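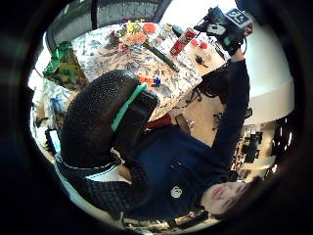
Dotted black glove with teal-green strap, table behind.

Workshop notebook, Adholm
28 Mar 2020

Subject: linseed putty, drying trial for the Howells sash windows.

The second batch of putty was mixed this morning to the Trestolik recipe, with 400 g of whiting and boiled oil added by the spoonful until the mass no longer stuck to the board. It was left under a damp cloth for 30 minutes before use. The first batch, made in November with raw oil, still takes a thumbnail at the corners and should not be used on any further frames.

Test pane 14 was bedded and faced by the usual method. The back putty was trimmed flush on the inside. Two small cracks were found in the old rebate near the lower joint; these have been primed and will be filled before glazing continues.

Colleagues are asked to note that tin 211 has a damaged lid and has formed a thick skin. The skin must be lifted off whole and must not be stirred in.

Bent Hjaltested has asked whether the Gindano primer may be painted over after one day. The maker's sheet is missing from the folder. Until it is found, two days are to be allowed.

Still to do: order glazing sprigs, clean the small hacking knife, label the offcuts of glass by thickness.

Adholm Workshop | Contact the office | Back to top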